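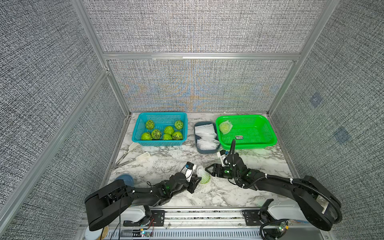
Gamage, our contact at the fruit packers, told us by email before we had plugged anything in that a person with cold hands does one of these in four seconds, and that she would be interested to hear our figure. We have put her remark at the front of the report because it hung over the rest of the project, and because our supervisor said we should be open about the competition.

Evaluation of the Lelley two-arm starter kit for fruit sleeving
Second-year group project, Unley site
Submitted 02/06/2019

1. What we were asked to do

The department was offered the Lelley kit on a trial basis and wanted to know whether it was worth buying. The brochure says it is "ready for light packing work out of the box". We were given the box and told to find out. The job we chose was putting foam net sleeves on fruit, as it sounded easy. We would like that last sentence to be taken into account when marks are given.

2. What you get

The kit is two black arms, grippers, wrist cameras, the boards that run them and a manual translated by somebody in a hurry. The arms bolt to an aluminium rail along the front of the work area. Fruit waits in a turquoise mesh basket at the back left, the sleeves are in a grey tray in the middle, and finished fruit goes in the green basket on the right. The baskets and the tray are not part of the kit. Neither is the fruit, which came out of our own budget.

Software is by Grotport and is sold separately, a fact we found on page 16 of the manual. The first licence is free for students until November, after which the price is "on request". We requested it twice.

3. Setting up

The manual allows an afternoon. We took rather longer, mostly on getting the two arms to agree where the middle of the table was. Each was very sure of itself. Calibration has to be redone if either base is moved, and also, in our experience, if either base is looked at for too long.

Cable routing is left to the buyer. We used cable ties and our own judgement, and we would recommend more of the first.

4. Method

One arm holds the fruit and the other deals with the sleeve. We taught the task by guiding the arms through it by hand and recording the movements, 400 times in all. Then the software was left to make what it could of them.

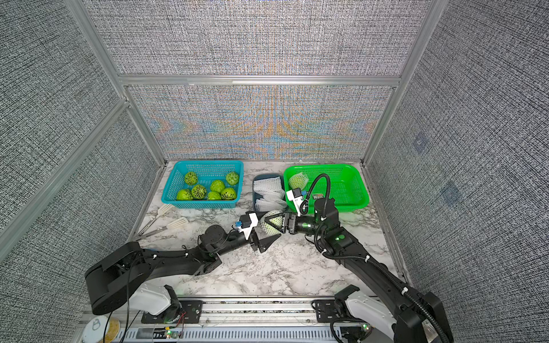 The hard part is the handover. A foam sleeve has no proper shape until there is something inside it, and both grippers were plainly designed by people thinking of blocks. Closed gently, they let the net slide. Closed firmly, they hold it very well and will not give it back. We settled on a grip force near the bottom of the range and padded the fingers during one set of trials, which made things worse, so we took the padding off again.

5. Results

We ran 600 trials without anyone guiding the arms. Almost 400 ended with a sleeved fruit in the green basket. The commonest failure was a sleeve that went halfway on and stayed there. Next came fruit put neatly in the basket with no sleeve at all, which the software recorded as a success until we changed the settings.

Speed was not close to the packers' figure. We sent them ours anyway and got a polite reply.

6. Support

Lelley answered within a day every time and were pleasant about it. Grotport have a forum. Our question about dropped camera frames is still on it, with one reply from another user who has the same problem and would like to know if we fixed it. (We changed the cable.)

7. Is it worth the money?

The kit costs 4,000 pounds before software. For teaching, we think yes. The arms are solid, spare parts can be bought singly, and we learned far more from its bad habits than we would have from a machine that worked. For packing fruit, no, and the brochure wording ought to be changed.

If the department does buy one, it should ask for the longer finger set and get the software price in writing first. Next year's group might also try a stiffer sleeve. We have left the unused ones in the cupboard under the sink, along with our notes on calibration.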